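Site visit: Flovgate serviced apartments, Pisley

Flovgate manages 138 short-stay units at its Pisley site and a smaller number in Cáceres. The visit in May covered the Pisley building only. Its purpose was to see how the kitchen reset, the part of a room turnover that takes longest, has been divided between the housekeeping staff and the Larkis arm.

We started at 9:40 in the dispatch room on the ground floor. Each turnover is broken into tasks on a wall screen: bed, bath, floor, kitchen surface, kitchen wash. The kitchen surface task means clearing whatever guests leave out on the counter and sorting it into keep, discard and lost property. Before the change this was done by the same attendant who made the beds. It is now assigned to the arm by default, and an attendant can take it back from the handset at any point without giving a reason.

The site logged 3,398 kitchen surface tasks over the period we were shown. Of these, 568 were handed back to an attendant. The shift lead put most of the handbacks down to liquids, since an open can or a part-full cup is treated as a stop condition, and to thin film packaging that slides when touched. Film is the harder of the two. A flattened snack bag gives the fingers little height to close on, and the wrapper reflects the ceiling light.
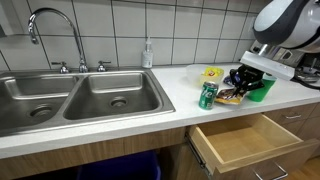 Text: Imogen Tarrow

The second stop was one of the apartment kitchens. A small yellow snack bag was in the gripper, just to the right of a green 7 Up can. A clear plastic bowl and a pump bottle of soap stood farther back, toward the tile. The drawer next to the sink cabinet was open. Flovgate has kept its existing cabinets and counters, and no unit has been refitted for the equipment.

Soap is on the keep list. Cans and snack packaging go to discard, unless unopened, in which case they are held at the front desk until noon the next day. The decision on what counts as unopened stays with a person, who confirms it from the handset. Staff told us this is the prompt they answer most often and the one they would most like to see reduced.

The change in the work itself is easy to state. Attendants used to own a room from start to finish. They now move between rooms in a sequence set by the dispatch screen, and six of them have been trained to supervise the arm and recover it after a stop. The supervisor grade carries a higher hourly rate. Attendants who did not take the training keep their old rate and do more beds, and two of them told us the extra lifting is noticeable by mid-afternoon. Management said the bed quota is under review - no date was given.

Headcount at Pisley has not changed. Two vacancies were open at the time of the visit, both for the supervisor grade.

Washing is still done by hand. So are drawer checks, with the contents compared against a printed card for each unit type. The Cáceres building will use the same task list, with the film packaging category assigned to attendants from the first day.

The visit closed at 12:15 with a short question period in the dispatch room. Copies of the task list and the stop conditions are available from the site office on request.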